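Notes from the Pellcombe open day, February. Typed up mostly on the train home, fixed a little after, so excuse the state of it.

Why I went: I write the chores column for our repair club newsletter, and the question I get more than any other is when a machine is going to do the boring stuff. Laundry. Dishes. Sweeping up a shop floor at closing. I've been saying "not yet" for so long that it seemed fair to go and check. Pellcombe had two floors open, household stuff downstairs, the fine work upstairs. Doors at 9, I got there 9:40, parking a mess, long line for the badge.

## Downstairs first

Kvaran had the big corner. A kitchen counter, sink, dish rack, one arm on a rail. It loads a rack. Mugs fine. Plates fine, slow. Then a woman in front of me asked if it could do a bowl with a spoon left in it, and they let her try, and the arm picked up the bowl and tipped the spoon on the floor and went on as if all was well. Second try it stopped and waited for help. I prefer the second one. A machine that stops is a machine I can leave in a room with my mother's dishes.

Valdemar Briem was running that stand and didn't dodge anything. I asked how long for a full sink after a family dinner. "Longer than you'd stand for," he said. Then he said they've logged 2,060 racks in their test kitchen and the thing they still hate most is a wet plastic lid. Won't sit flat, slides, flips over. I have the same problem with wet plastic lids so I can't hold it against them.

Next stand, Vandero, towels. Folding a towel from flat: good, crisp even. Folding a towel from a heap, which is how towels come out of any dryer I've ever owned: it hunts for a corner, lets go, hunts again. I watched it do one towel start to finish and drank most of a coffee. The crowd clapped when it got there. Nice towel. One.

They also had it do a fitted sheet "by request" but the request had to be in by noon and I missed it. Heard from someone in the lunch line it was a draw.

Shop floor side. Gruvar sweeps and sorts. Their cart drives down an aisle, picks bolts and offcuts off the floor, drops them in bins by type. This was the one I'd have taken home. It works becuase the floor is flat and the parts are all hard and nothing folds. Nanna Egilsson, who has a small metal shop and was there as a buyer same as half the crowd, had already had one on trial. She said it saved her the last half hour of the day, except on days when somebody left an air hose lying out, and then it cost her the half hour plus a bad mood. She's getting one anyway. Told me to ask about the brushes. I asked about the brushes. They wear out fast and they aren't cheap.

## Upstairs

Different crowd, quieter, carpets. I nearly skipped it, since what does surgery gear have to do with my dishes. Glad I didn't. Lærke Vestergaard gave the tour, hospital training background, very fast talker, I got maybe two thirds of it down. The room we saw does stitching practice on tissue pads. 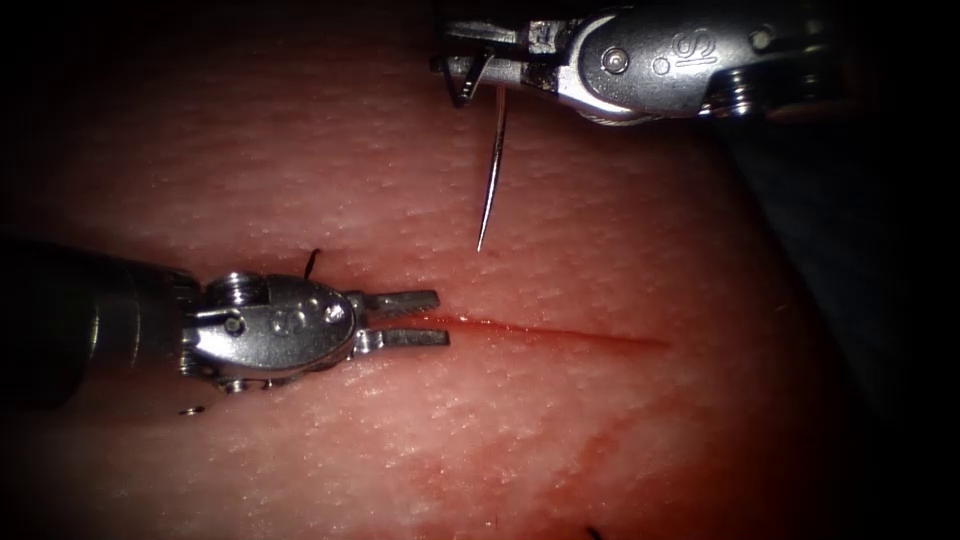

Sewing is a chore too, which was the whole reason I stayed for this part. Somebody in every house has a button to put back on or a hem that's come down. And everything I'd seen go wrong downstairs was about soft, bendy, slippery things, so a stitch is about as hard a test as you could pick. Lærke put it simply: the cut in the pad stays put, you can plan for it, and the curved needle is held by one set of jaws while the other set is open and ready near the start of the cut. Two hands, in other words. The towel machine could have used the same manners. She said people think the needle is the hard part, and her view is that the thread is worse, as it never lies the same way twice and it goes where it likes the moment you let up on it.

I asked the obvious thing, who's driving. Her answer, near as I got it down: in their program it's a person at a console for most of the work, and they're trying out short pieces where the machine takes over. One pass, one pull, a handover from one side to the other. Then the person takes it back. She wouldn't give me a yes or no on a full row of stitches with no one at the controls. She said ask again when they've got a year of boring results. I liked that. Downstairs every stand had a banner, up here no banners.

A retired tailor on our tour (didn't catch his name, sorry) asked why not use a sewing machine. Good laugh in the room but Lærke took it seriously. A sewing machine gets to both sides of the cloth, she said, and it feeds the cloth flat past the needle. A wound doesn't let you do either one. Neither does a coat lining with the coat already made up, he said. They went back and forth on linings a good while. I'd have listened to another hour of that.

What I took from it for my own question: the hands are good. Way better than I expected, finer than mine. It's the deciding that isn't there yet, what to do when the soft thing does something new. Same as the spoon in the bowl. 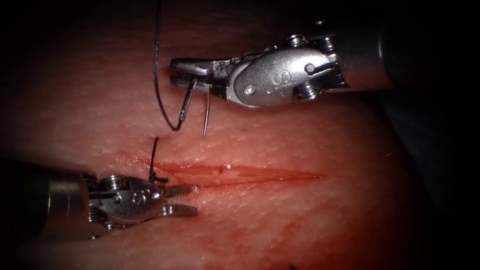 Bjarke Þórarinsdóttir, who does the upkeep on the instruments, stayed behind after the tour for questions and I got ten minutes. Asked what breaks. Cables, mostly, the fine ones that pull the wrist joints. They stretch, the tips go a hair off from where the console thinks they are, and somebody has to catch it. There's a log for each tool and a hard limit on uses, and past the limit it's out, no matter how good it looks. I asked if a home machine would need the same thing. She said sure, and who at home is going to keep a log. My own vacuum filter came to mind and I moved on.

Cost: she wouldn't say. Cleaning: takes longer than the job, a lot of the time. That one stuck with me. If I had a dish robot I had to wash for longer than the dishes took, I'd want my money back.

## Odds and ends

- Lunch was soup, fine, ran out of bread early.
- The talk at 2 was packed, over 301 chairs by the sign on the door and people still on the steps. Þórey Nørgaard spoke. Main point: sell chores one at a time and stop selling a butler. She had a video of a machine trying to peel a sticker off a jar. Long video.
- No vacuum robots at all, which surprised me. I guess everyone has decided those are done. Mine is stuck under the couch as I write.
- Window cleaning stand was closed, paper note, no reason given.
- Bring your own pen, the free ones skip.

## So, can they do the chores

My list, for the newsletter, argue with me at the next meeting:

**Yes, if you have the right floor:** picking up bolts and scrap in a shop. Gruvar, go see it if you can.

**Sort of:** mugs and plates into a rack, with you near by. Flat towels.

**No:** laundry from a heap, lids, anything with a spoon left in it. Mending. The stitching room made me think mending will come from that direction, from people who care about thread, and later than the banners say. Lærke's guess was that a loose button is a harder sell than a hard job, as no one will pay for it. She may be right. I have a jar of them.

Open day runs again in the fall, they said, sign up early if you want the upstairs tour, the groups are small and ours was full before 11. I'll try for the fitted sheet this time.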